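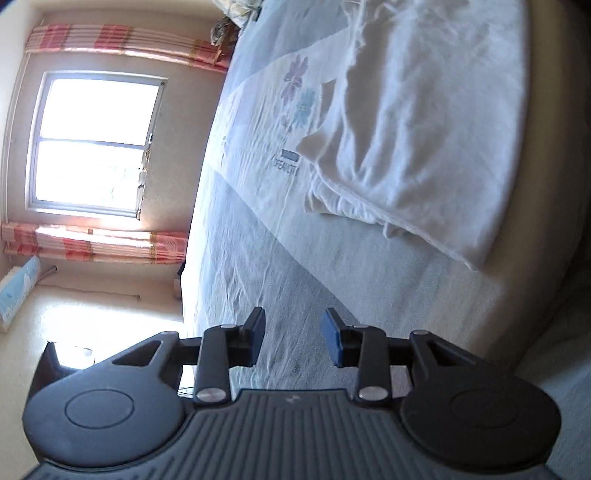
Figure 1. Bedroom, one of the furnished units in the Ranville set.

4.2 Listing language and time on market

We pulled 2,194 listings from three towns, Ranville, Urrego and Esville. Single-family and townhouse only. Condos dropped, land dropped, anything with no description text dropped. After removing relists of the same address we had 1,065 left, and all results in this section are on those.

Coding was done by hand. Each description was read once and tagged for feature words (granite, walk-in, tankless, fenced, and so on), for mood words (stunning, charming, cozy) and for condition words (updated, as-is, like new). Full tag list in Appendix B. A second reader, Linnea Lindqvist, recoded a sample of 50 without seeing the first set of tags. Agreement was good on features, weaker on condition. "Updated" was the main problem. Updated when? Sellers almost never say. We kept it as its own tag and did not try to split it.

Feature words first. Listings that name specific kitchen features went under contract sooner in Ranville and Urrego. No clear pattern in Esville, where stock is older and most kitchens had not been redone. Controlling for price band shrinks the effect but does not remove it. Lot size made little differnce either way.

Mood words did nothing we could measure. Same result with the first sentence only, same result with the whole text. Listings with up to 8 mood words were checked seperately as a group and looked like the rest.

Condition words are messier. "As-is" goes with a lower asking price, no surprise, but also with a faster sale in all three towns. Probably investor buyers. We can't confirm, buyer type is not in the data. "Like new" was used mostly by sellers who had owned the house a short time, so it may be picking up age of renovation more than wording.

One caution on dates. Clalla, the listing service we used, resets the days-on-market counter when an agent withdraws and relists. We matched on street address to undo this but addresses are typed by hand and some matches will have been missed. Long sales are therefore undercounted. Townhouses worse than houses, unit numbers being entered every possible way.

Also seasonal. December listings are few and behave oddly, heavy on price cuts, light on text. Leaving them out does not change the sign of any result above, so they stay in. Table 3 gives both versions. Photos per listing were recorded but are not used until Section 5.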